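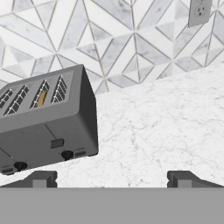
Comparing two grippers in the kitchen model: tips from our bench

Nov 18, 2024, written by Liesl Steiner

At Bokgate we test grippers in a simulated kitchen before we touch a real one. I collected these tips for colleagues who start with the same work.

1. Put the wrist camera where both fingertips stay in view. With the Hutance mount I lost the left finger at every tilt of the hand. I moved the camera back by 23 mm and the problem was gone.

2. Open the fingers fully before you come near a big appliance. A toaster is good for practice: bread slots on the top, small levers and knobs on the front. Go for the lever first. The knobs are round and need a slower closing speed.

3. Judge the distance by the back edge of the worktop and not by the wall tiles. A strong pattern confuses the eye, and in our trials it also confused the depth estimate.

4. Use the same list of objects for each gripper. Ours has a thin thing, a round thing, a soft thing and a heavy thing, so 4 in total. Ingeborg Riedl wanted to add a cup with a handle, but we keep this for June.

5. For flat round pieces, let the fingers close on the two faces and lift straight up. The parallel jaw holds a tan disc upright in this way, with most of it standing out beyond the fingers.
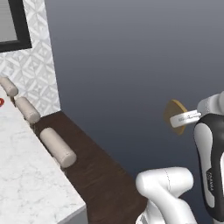 When the disc is up, wait a moment before you turn the wrist. I compared the Widmer controller and the Flistel controller on this point, and Widmer was calmer at low speed. Flistel was quicker to the target but it overshoots a little, so I reduced its gain to 86 per cent.

6. Leave a free way for the lower part of the arm too. One looks always at the hand, and then the elbow meets the edge of a cupboard.

7. Write down every failed grasp, also the silly ones. We have now 713 lines in the log, and I read them again each time I change a finger pad.

8. Save the settings under the name of the gripper, never under "new" or "final".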